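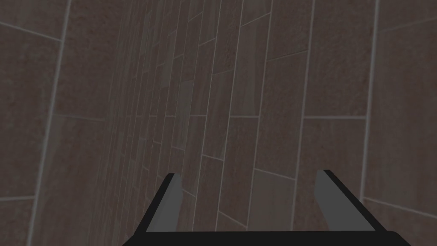 Brownish tiles in a staggered pattern, with pale grout lines between them.

The Slow Cloth of Rachid El-Sayed

There is a moment in the afternoon, Rachid El-Sayed tells me over the second of what will be four glasses of tea, when the light in his studio goes flat and he can finally see what color the wool is. He gets up to check in the middle of a sentence and comes back ten minutes later with the sentence still going.

El-Sayed has been weaving in Ternolley for most of his adult life, on the upper floor of an old seed merchant's, and his new hanging, "Kamel," is the largest thing he has tried. It took him two winters. There are 2,531 warp threads in it, a number he knows because he had to tie every one of them on again after the first attempt went slack. "I was very rude to it," he says. "Then I apologized and we started over."

He learned from his uncle, Said Gaber, who wove blankets and saw no great difference between a blanket and a picture, provided both hung straight. Gaber kept his patterns in his head and hummed them, and El-Sayed hums too, a low and not very tuneful sound that he stops the minute you mention it (I was sorry I had). From a distance "Kamel" looks like a single field of rust red. Come closer and it breaks up into dozens of reds, some nearly brown, one almost pink, all of them dyed in a pair of jam kettles on the back landing.

The dyeing is shared with Adel Erraji, a painter by training who wandered in one day to borrow a ladder and stayed for the madder root. Erraji keeps the recipe book, which has 201 entries at present and a good many stains. Some of the entries are only a color and a complaint. "Too orange, blame the kettle," reads one, and I have thought of it often while cooking.

What I love in this work, and I went back three times to be sure I did, is how willing it is to be uneven. The left edge wanders in by a finger's width and then out again. A patch near the bottom is packed so tightly that it feels like felt. Luuk Bakker, who is hanging the show at the Stineck gallery in Orbridge, wanted to steam that patch flat and was talked out of it over a long lunch. He has come around so far that he now plans to light it from the side, so the bump will throw a little shadow.

"Kamel" was due to go up this spring with 39 smaller pieces, and the opening has been moved to September. El-Sayed doesn't seem put out. He has unrolled it again and is picking at a corner he never liked, with a bone needle and a bag of gray wool he bought for something else. When I left he was holding two grays up to the window and asking Erraji which was warmer. They hadn't settled it by the time I reached the stairs.

May 2020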